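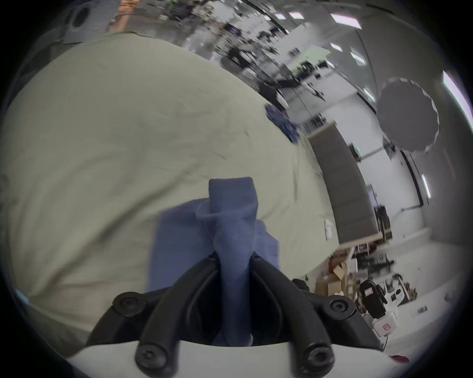

Sabine Hellwig can fold a bath towel in four seconds, and she'd like you to know that before we talk about robots. She has worked at the Stusik laundry in Trastitz for 20 years, and when I turned up one November morning with my notebook she had me folding pillowcases before I'd got my coat off. (I was dreadful. She refolded every one.)

I'd come because Stusik is getting machines that fold. The washing and ironing went automatic long ago, but folding is stubborn stuff. A plate is always the same shape – a cloth never is. So the firm behind the new system, Roltbridge, needs people to show it how, and that means picking up cloth after cloth with a gripper you hold in your hand, two curved black fingers that pinch the fabric and lift it into a little peak.

I had a go. It's like dressing a toddler in oven gloves! You close the fingers, you think you've got one corner, and up comes half the cloth with it. Sabine, who did 364 of these in her first week, watched me with real pity.

Nine of the folding crew have signed up for the teaching shifts, which pay a bit more and let you sit down now and then. Ilse Engelhardt loves it. Her wrists had been bad for years, and she told me she'd been looking at jobs in the bakery in Mabula before this came along. Now she does mornings with the gripper and spends her afternoons checking linen for stains and tears.

Sabine is less sure. "I'm teaching it my job," she said, quite cheerfully, while we queued for soup. The company has promised no redundancies for two years, and she wanted to know what happens in year three. I put that to the manager, who talked for a long while about growth and hotel contracts. I wrote it all down and still couldn't tell you the answer.

What everyone did agree on was the noise, or the lack of it. The teaching room is quiet enough for a proper natter, and after the ironing hall that felt like a holiday to me. Ilse brings a radio. Sabine has asked her, twice, to turn it down.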